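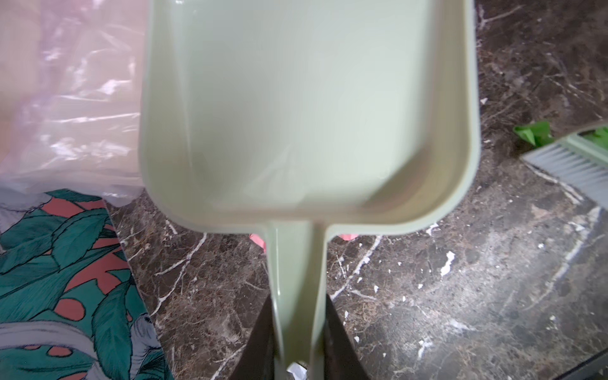 marbletop
Went to the Flullham open day in September, drove 92 miles. Anyone else go?

gearpup
Yep! Stood at the cleanup demo way too long - loved the elephants.
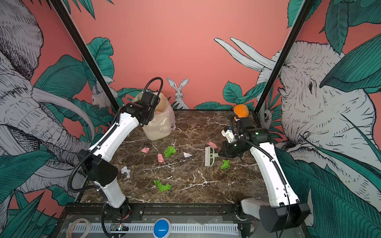
Brush on the right arm, paper scraps everywhere.

marbletop
I'd happily have watched it till closing.

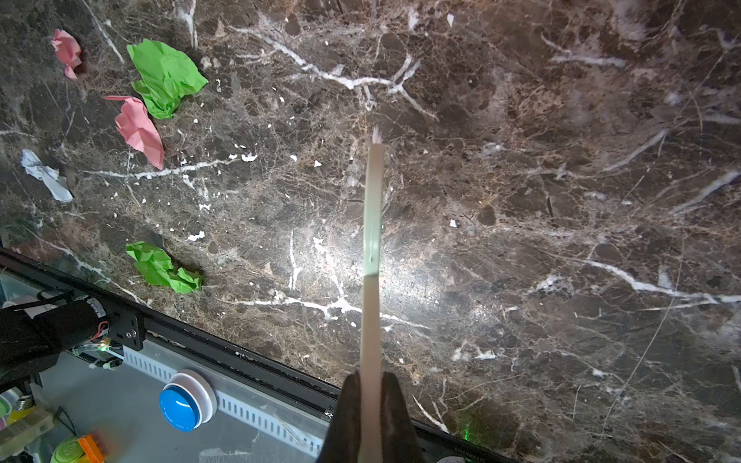 Greltden fan, so grain of salt, but a 5 dollar broom does my kitchen fine.

gearpup
Disagree, small trash is hard for an arm. I'd go again.

marbletop
Same, if they fix the parking.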